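4.2 Where household objects are kept, and who decides it

In the first round of interviews we asked each household to name the place where certain small objects "live". The word was chosen after the pilot in Gradlow, where people did not answer well to the word "stored". A kettle is not stored, they told us, it is simply on the worktop. Keys are not stored either. But almost everybody could say where the keys live, even when they were not there at the moment of asking.

The list had 14 objects: door keys, scissors, adhesive tape, a pen that works, the telephone charger, spare batteries, reading glasses, the post which is not yet opened, medicines of daily use, matches or a lighter, a torch, the remote control of the main television, the remote control of the heating or air conditioning, and the shopping bags. Across both towns we collected 3403 placements, which is the number of separate answers of the form "this object, this place" after the doubled entries were taken out. The coding of these answers was done by the first author and checked by Ashok Rawat, who did not take part in the interviews and did not know from which town an answer came.

The places fall into three kinds. The first we call fixed places: a hook, a drawer, a bowl by the door. The second are surface places, where the object lies on a table or shelf that is also used for other purposes. The third kind are what one respondent in Golivitz called "places by habit of the body", for example the arm of one particular chair. At first we wanted to put the third kind inside the second, but the interviews showed that people speak of them in a different way. When an object has left a surface place, they say it was moved. When it has left a place by habit of the body, they say that somebody took it.

Espinoza's earlier work on kitchens treats storage as a question of space. In a small kitchen, she argues, objects are put where there is room, and the explanation comes afterwards. Our material supports this only in part. The flats in Golivitz are clearly smaller than the houses in Gradlow, yet the share of fixed places was higher in Golivitz for keys, scissors and batteries. We think the reason lies in the number of persons who use the same object. In the Golivitz flats three generations often live together, and an object without a fixed place is soon a subject of quarrel. One grandmother had tied the scissors to the handle of the drawer with a string which was just long enough to reach the table. She was quite proud of it, and her daughter-in-law was not.

Bradley has suggested the opposite direction: that quarrels come first from too many rules, and that households with loose habits have more peace. We could not test this properly. In 13 households two adults gave us different answers for more than half of the list, and these were not the households which reported the most disagreement. Some of them found the difference very funny and continued to discuss it after the interview was finished. It is possible that a difference of this kind does no harm when each person has a private route through the home, and meets the common objects only a few times in the day.

4.3 The remote control as a shared object

Among the objects on the list, the remote control needs a separate treatment. It is light, it belongs formally to nobody, and it is needed at a distance from the device which it serves. The last point makes it unusual. Scissors are carried to the work and then, in the good case, carried back. A remote control has no natural place of return, as it is used where the person sits and the person gets up without it. The type with a small display (Figure 3) is in this respect not different from the type without one, although several respondents told us that they handle it with more care.

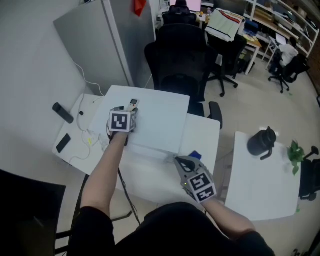 Figure 3. White remote control with a small display window, held over a white table.

In the answers, the television remote control was mostly given a surface place or a place by habit of the body. The one for heating or air conditioning was much more often given a fixed place, usually a holder on the wall. Respondents explained this by the frequency of use, but frequency alone does not explain it well, because reading glasses are used every day and also reach fixed places rather often. We prefer an explanation by cost. If the television remote control is missing, the whole room stops and everybody looks for it together. If the other one is missing, a single person is cold, and this person learns to put it back.

A second observation concerns the way of searching. People start almost always from the last place of sitting - the cushions, the space between the seat and the arm - and they repeat this search two or three times before they try another room. In Gradlow one man kept a written list of the places where his had been found, among them the bread box and the pocket of a dressing gown. He had stopped writing after one winter, as the list did not help him to find it sooner.

4.4 Limits of the interview material

The answers describe what people say about their objects, and we did not inspect the places ourselves except when we were invited to do it. Such invitations were frequent in Golivitz and rare in Gradlow, so the two towns cannot be compared on this point. The interviews in Gradlow were also held mainly in April, when torches and heating controls are less in the mind than in the dark months. Finally, the question about medicines was left without answer by many respondents. We did not ask it a second time, and these blank entries were kept out of the comparison between the towns.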